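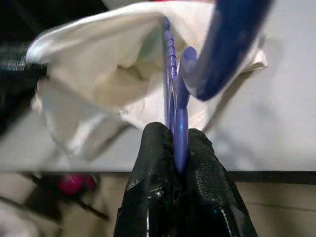 SKEREVBERG, June

A grip that holds is not a grip that is safe

The laundry room trial run by Hostine in Skerevberg was suspended last month after a gripper failed to release. The machine had closed on a thin plastic part with cloth bunched around it, received the command to open, and stayed shut. The arm then carried out the next movement in its program, as it had been instructed to do. The cloth caught, the plastic snapped, and a fragment landed in the walkway used by staff. There were no injuries.

The operator's report describes the event as a minor handling fault. This publication takes a different view. The broken item was cheap and the cloth can be replaced, but the sequence that led to the damage deserves more attention than the damage itself. An arm moved while its own hand had not done what it was told, and no part of the system was required to check.

The Vesier control unit fitted to the arm records each command and the time at which it was sent. According to the report, it recorded the command to open and marked the step complete 4 seconds later. What it recorded was the end of a waiting period. The position of the fingers was measured at the motor throughout, and the reading was available. The program did not consult it. A person reviewing the log afterward would have found a normal cycle.

Those who defend the arrangement make a reasonable point. Household items are difficult to handle. Fabric shifts and folds, thin plastic bends, and a soft finger pad that grips well may also cling. Adding a check to every step slows the work, and a machine that stops for every doubtful reading will soon be switched off by the people who depend on it. Hostine estimates that a release check would add 5 minutes to a shift of 80 cycles. That cost is real, and small operators will feel it.

It is nevertheless a cost that should be paid. The force involved in this case was low, and low force is often offered as the whole of the safety argument. The Krawczyk guidance, which the site had adopted, sets a limit on how hard the fingers may close and says little about what must happen when they do not open. Staff were trained on the first subject and received one page on the second. A limit on closing force protects a hand placed between the fingers. It offers no protection to a person standing near a strained piece of plastic, or to someone whose sleeve is caught in the same fold of cloth as the item being moved.

The matter of maintenance also needs to be addressed. The finger pads had been in service for 40 days. The guidance calls for inspection "at regular intervals" and leaves the interval to the operator. The report does not establish whether the pads contributed to the failure, and it would be wrong to assume that they did. They were removed and cleaned before anyone examined them - an understandable act by a crew wishing to return to work, and one that closed off a useful line of inquiry. Equipment involved in a fault should be left as it is until it has been inspected and its condition written down.

Three changes should be made before the trial resumes. The controller should confirm that the fingers have opened before the arm is permitted to travel. A failed release should be logged as a failed release, under its own name, and brought to the attention of the shift lead. The walkway should be moved outside the reach of the arm, with a margin for objects that may be thrown or dropped.

Hostine has agreed to the first change and is considering the second. It has declined the third on the ground that the room is too small. If the room cannot accommodate both the machine and a safe path past it, the work should be moved to a larger one, and the trial should remain suspended until that has been arranged.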